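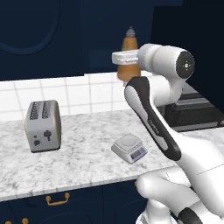

How to Cook by Weight and Stop Washing Measuring Cups

I own 3 sets of measuring cups and have never once been able to find the half. For years I treated this as a storage problem. Then I bought a kitchen scale, a plain Pumus with two buttons, and the cups went into a box in the garage, where I assume the half has since turned up.

Weighing ingredients has a reputation for fussiness. It deserves some of it. It also gets you a loaf that comes out the same on Tuesday as it did on Saturday, with one dirty bowl at the end.

What you need

A digital scale that reads in grams and has a tare button, sometimes marked "zero." One that goes up to 5 kilos will handle a full Dutch oven. Skip anything that talks to your phone. My old Zulu wanted a software update before it would weigh an onion.

Step 1. Put it somewhere flat

Scales sulk on cutting boards, dish towels and the seam between two sections of counter. Set yours on the bare counter and turn it on with nothing on top. Wait for the zero. If the number wanders, move it away from the fan or the open window, then try fresh batteries before you blame anything else.

Step 2. Bowl first, then tare

Put your mixing bowl on the scale and press tare. The display goes back to zero and the bowl no longer counts. Pour in the flour until you reach your number. Press tare again, add the sugar, press tare again, and so on down the list.

Go slowly near the end. You can spoon flour back out of a bowl, but not once it has landed on the eggs – so weigh dry things first, or weigh the risky ones into a cup on the side.

Step 3. Convert one recipe

Please don't convert the whole recipe box in a weekend. I tried that in March and got as far as banana bread. Pick the thing you make most and write the grams in pencil next to the cups.

A few to start with:

All-purpose flour, 1 cup: 120 grams
White sugar, 1 cup: 200 grams
Butter, 1 stick: 113 grams
Water, 1 cup: 237 grams
Honey, 1 tablespoon: 21 grams

Flour is the troublemaker. Scooped straight from the bag, a cup can hit 150 grams, and this explains a good many dry cakes. If your favorite recipe has always worked with your scoop, measure it your way, weigh the result and use that number. My grandmother's biscuits call for "2 cups," and her two cups come to 207 grams. I have no idea what she was scooping with.

Step 4. Weigh from the jar

For honey, peanut butter and other sticky things, put the whole jar on the scale, press tare, and spoon some out. The display shows a minus number. When it says -42, you have taken 42 grams, and there's no cup to scrape.

Step 5. Know when to stop

Most home scales are poor at very small amounts. Salt, yeast and baking soda can stay in teaspoons. So can vanilla, which I pour with my eyes shut anyway.

Checking your scale

A liter of cold water weighs 1000 grams, near enough. Tare a pitcher, fill it to the line and look. A few grams off is fine, and is as likely to be the line on the pitcher as the scale.

Wipe the scale with a damp cloth afterward and keep it out of the sink. Mine lives on the counter, since anything put in a cupboard in this house goes to join the half cup.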